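FOR IMMEDIATE RELEASE
6/19/25

Drundell puts its gripper upkeep routine out in the open, and yes, you can copy it

Hi everyone! Fletcher Ashby here, from the hardware side of Drundell. I don't usually get handed the press release, but today's news is about fingers, pads, tips and cables, so the office decided I should write this one myself (they may regret that). Starting today, the full setup and care guide for our Plorkitz hand-held grippers is free to download from the Drundell site. It's the same guide we work from every morning, coffee rings and all, and you don't need to be a customer to get it.

A bit of background for those of you who haven't met the Plorkitz. It's a two-finger gripper you hold in your hand, with a camera on board, and you use it to show a robot how a job is done. People tend to worry about the camera and forget the fingers. I did too! Then I spent a whole winter chasing crooked grasps that came down to one finger sitting a hair lower than its partner, and I've been a bit of a bore on the subject ever since.

So the guide starts with fingers. Before anything else, you close them slowly on nothing and watch whether the tips meet square. Then you do it again on something with straight sides and a little give. We like plastic food containers for this. They flex when you squeeze too hard, and a shiny one shows you a tilt right away by the way the light slides across it. We do the check with two grippers at one table, one person on each, and then we swap.

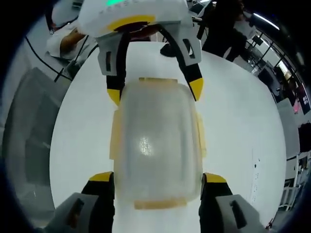 Two Plorkitz grippers at the round table, with a taped plastic container held between the lower fingers.

The tape gets its own page in the guide. Plain masking tape along the edges is all we use, and it's there to give you a line to judge the tips against. Press it flat with a thumbnail and change it when the corners start to lift. Please don't put tape on the finger pads themselves — I've scraped enough glue off pads for one lifetime.

Next comes the two-gripper check, and I'll admit it's my favorite part of the day. One person holds the container at a tilt, the other brings a second gripper in from the side and touches the edge without pushing it. If the container swings, somebody's fingers are out of line or somebody's wrist is tired. Swap hands and try again. If the swing follows the gripper, you get out the small driver and go to the mounting screws.
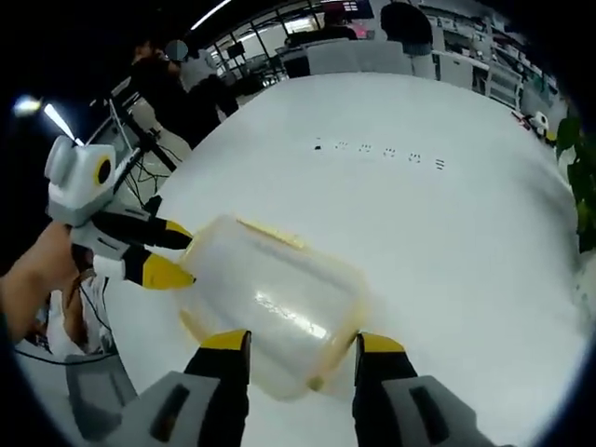

For the screws, go 2 passes. Snug both sides first, close the fingers, look at the tips, and only then tighten for real. I used to do it all in one go because I'm impatient, and I'd end up with one side pulled in. The guide also covers cleaning (a damp cloth for the pads, dry cloth for the lens, never the same cloth), and what to do when the fingers feel gritty as they slide. Usually that's crumbs or fluff in the rail. A soft brush takes care of it in 5 minutes.

My colleague Declan Pryor wrote the repair chapter, and it's the one I'd print and keep on the bench. "I wrote it for myself, after the third time I put a finger back on upside down," Declan told me when I asked him for a quote. He's also put in a log sheet. Our own log is at 2,833 entries and counting, most of them in his handwriting, and a good few of them just say "tip" with an arrow.

Tips wear faster than anything else on the Plorkitz, so they get looked at daily. Ours are bright yellow, which makes it easy to see where they are against a black finger, and you want both of them level when you look down the length of whatever you're working on. Lay a container lengthwise on the table, bring one gripper up on the near end and stand the other at the far end facing back at you, and you've got both sets of yellow tips in view along one line.

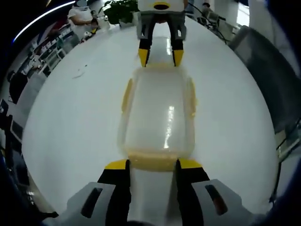 Lighting matters for all this as well, and it has a chapter of its own that we nearly cut. Our tabletop is white and glossy and we've grown fond of it, but it does throw light back at you, so the guide asks you to learn your reflections before you trust your eyes. A ceiling light in the lid can be handy, too: that long bright streak running down the middle of the container gives you a straight line to set the fingers on either side of. Move your head a little and the streak moves with you, so pick a spot and stay put while you check.

The guide comes in English now. Our friends at Michalík are working on a Czech version, which we hope to post in September, and the folks at Zovamlow have been testing the repair chapter on their own bench and sending us corrections (thank you, keep them coming!).

Spare tips and pads can be ordered in packs of 3 through the Drundell parts page. If you try the routine and something in it doesn't make sense, write to us through the contact form and put "fingers" in the subject line. It'll land with me or Declan.

Press contact: Fletcher Ashby, Drundell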